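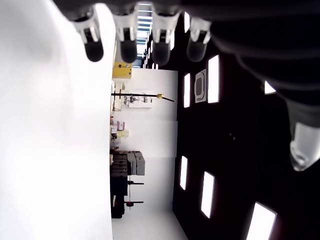

The yellow cabinet and the window blinds.

I spent Sunday, June 23, 2024 sorting out the workroom at Plikesden. The yellow cabinet stays. It has a small dark label on it, and I plan to go through what's inside in December when things are slow.

The walls are still plain white. I bought paint from Ernov and then decided against it, so it went back. The blinds on the window are staying too, but I want to wipe down the slats.

Next job is the shelf order from Plukdale. It should take 14 days to get here. I'll measure again before then.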